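The Wednesday Key

Iddrisu Sulemana found the tenant's key in the door at twenty to eight, on the outside, with the rest of the bunch hanging from it. He knocked twice and called her name. Then he rang the police from the landing and sat down on the stairs to wait.

He had managed the building on Amissah Street for 15 years and had rung them from those stairs once before, over a stolen bicycle.
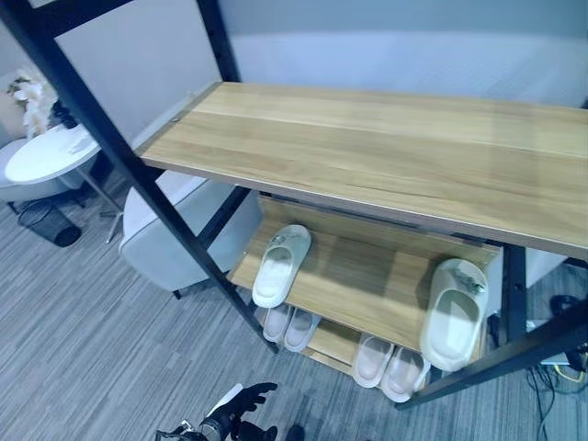
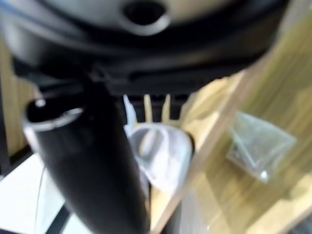
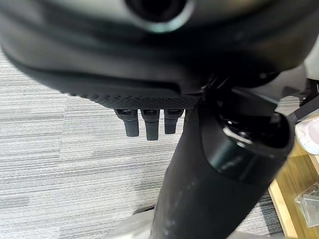
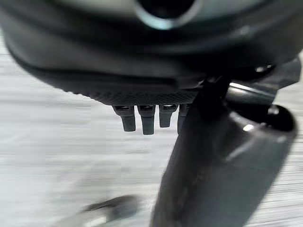

The detective who came was called Yae Matsuda. She was younger than he had expected and had a cold. She put on gloves, looked at the key for a while without touching it, and asked when he had last seen the woman in flat 6.

"Last night," he said. "She was bringing her shopping in. I held the street door."

"Did she say anything?"

"She said it was going to rain."

Matsuda wrote that down. She sent the constable in first and followed him. Sulemana heard them go from room to room, and a cupboard open and close. When she came back out she asked him whether Mrs Lakell owned a suitcase.

"I wouldn't know what she owns."

"There's a space on top of the wardrobe with no dust in it."

He thought about this. "Then I suppose she did."

They went down to his office, where he kept the rent book. Matsuda turned the pages with the end of her pen. Every month since February was marked paid, in cash, in his handwriting, and every month the sum was the same until the last one. Against that he had written 1580, which was a good deal more than the rent.

"She paid ahead," he said. "She told me she didn't want to owe anybody."

"And that didn't seem odd to you?"

"It seemed like good manners."

The receipt was still in the book. He had made it out and she had never come for it. Matsuda held it up to the lamp. On the back, in pencil, was a single word, Jolov, and a time, 5 a.m.

"Is this your writing?"

"No."

"Who else uses this office?"

Sulemana took off his glasses and cleaned them on his shirt. The door had a lock, but he had not bothered with it for years. The tenants came in for their post. Mrs Lakell had come in every Wednesday, even when there was nothing for her, and stood by the desk talking about the weather.

"Jolov is a removals firm," the constable said from the doorway. "They've got the yard behind the bus station. My brother used them."

Matsuda rang the number. It took a long time for anyone to answer. She listened, said thank you and put the phone away.

"One van, one passenger, one case," she said. "She asked to be dropped at the ferry. The driver says she was cheerful."

"Then she's all right," said Sulemana.

"She might be. Her husband reported her missing at midnight. He says she's been living with him in Sovelus the whole time."

Sulemana looked at the rent book — at the neat column of his own figures — and then at the detective.

"She told me he was dead," he said.

Matsuda blew her nose and sat down in the chair by the desk. She turned to a clean page.

"Start with the first Wednesday," she said.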